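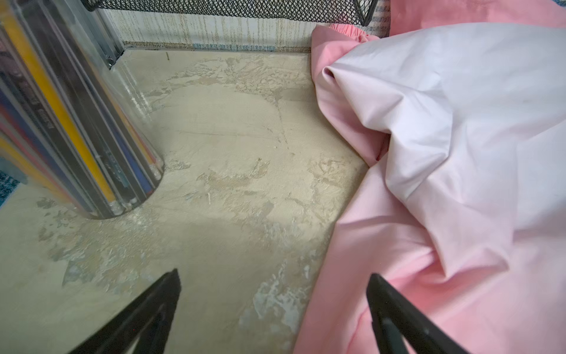 Wrist view, fingers open, pink cloth to the right.

Ticket 778
Product: Drirari (motion planner and grasp selection), with the Troncoso cloth perception add-on
Site: Gullham, two-arm cell
Status: Reopened
Priority: Normal (we asked for High)

Summary
Grasp selection jumps to a new target on the pink jacket after the approach has already started. The arms then either stop with "target stale" or carry on to a point that is no longer on an edge. Closed in June as "fixed by update". It isn't fixed.

What we were told
The note on closing said the jumps came from poor lighting and a "low contrast surface", and that the new release of Troncoso copes with both. I have my doubts about the first part. The cloth is pink and the worktop is beige, and I grant you the worktop is worn and blotchy, but a person has no trouble telling one from the other. If the mask comes out ragged along the boundary, I would want to look at the mask code before buying lamps.

What we did
Installed the update on both wrist cameras and on the fixed view. Cleared the cached calibration and did it again from scratch. Ran 20 lifts with the default settings, same jacket, dropped in a heap each time by whoever was nearest the cell. Logs are attached for all of them, including the ones that went well, as last time somebody complained we only sent the bad ones.

Results by symptom:

"Target stale" during approach: still there. The planner asks for a grasp point, gets one, plans, sets off, and then perception publishes a different point with a higher score. Drirari drops the plan it is halfway through. Sometimes it gets a new plan in time and the motion just looks nervous. Sometimes it gives up.

Grasp on a fold and not on an edge: less often than before the update, as far as I can tell. I would not put money on it. Nothing in the release notes explains why it should be better, and our operators have also got better at dropping the jacket in a friendly shape.

Two-arm lift: once both grippers have hold of the cloth, the lift itself is decent. I will say that for it. The shared trajectory keeps the hands in step and I have no complaint about the controller.
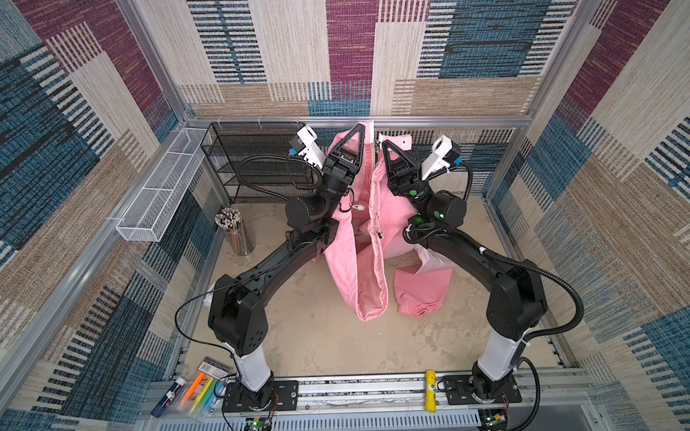

The trouble starts again at the next stage, when the task tree asks for the opening and the perception side has to say which line on the garment is the zip. With the jacket inside out there are seams all over it, and Troncoso seems to score any long straight-ish thing as a candidate. In the attached logs the "zip" label moves to a seam and back again between one update and the next. The confidence hardly changes while it does so. A confidence value that stays high while the answer is wrong is no use to me as a gate, and the manual tells us to use it as one.

Things we tried, since support will ask
Raised the score threshold. Fewer jumps, but now it often finds nothing at all and times out.
Turned off the fixed view and ran on the wrist cameras alone. Worse.
Turned off the wrist cameras and ran on the fixed view alone. Steadier, but it can't place the fingers well enough for small features.
Slowed the arms down. No change to the label swaps, which is what I would expect if the fault is upstream of motion.
Changed the lighting, to please everybody. No change.

Wrist camera close-ups
The reply from Rodton suggested the close views were "feature poor".
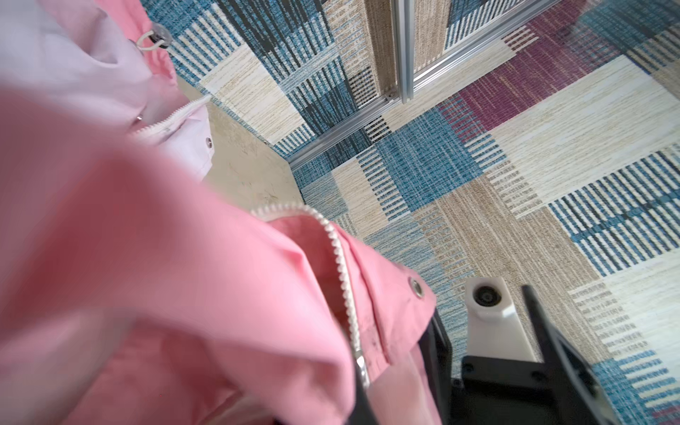 I don't accept that. White teeth on pink cloth, a metal pull, round grommets near the edges: if a detector can't find something to hold on to there, I'd like to know what a feature-rich garment looks like. My guess is that the close crop is being shrunk before it reaches the network and the teeth turn to mush. I asked in the first version of the ticket what size the crop is. The question was not answered, so I am asking it again.

One more thing, possibly separate. When the gripper is close to the cloth, the planner's collision model sometimes counts the fabric as a solid obstacle and refuses the last bit of the approach. The log says "goal in collision". Restarting the scene server clears it. There is a setting called soft_objects which is meant to deal with this. It is on. I can't see that turning it off makes any difference, which makes me wonder whether it is read at all.
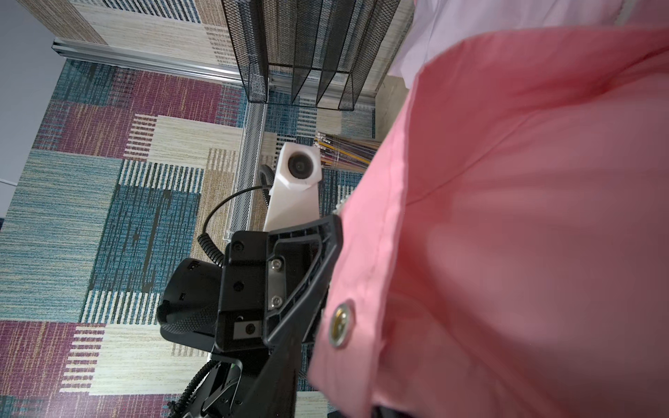

Dwynwen Jenkins replied at 15:40 that the setting is only read when the scene server starts, and that changing it from the panel does nothing until then, though the panel reports it as changed. She agreed this is a bug and has split it off. On the jumping target she was more careful. She thinks perception and planning may be stamping their messages from different clocks, so that an old point can arrive looking like a fresh one, and she asked for the raw message times before anyone touches thresholds again.

Follow-up from site, 16:25
Raw times attached. The clock idea is at least something we can check. I notice it would explain the stale targets and would not explain the zip label moving to a seam, so please don't close both on the strength of one patch.

Still wanted from Rodton:
Crop size fed to the network for wrist views.
Whether a chosen target can be held for the length of an approach, and if so, what the option is called.
A build with the clock fix and nothing else in it, so that we know what we are testing.

We will run the same lifts again when the build arrives. Leave the ticket open until then.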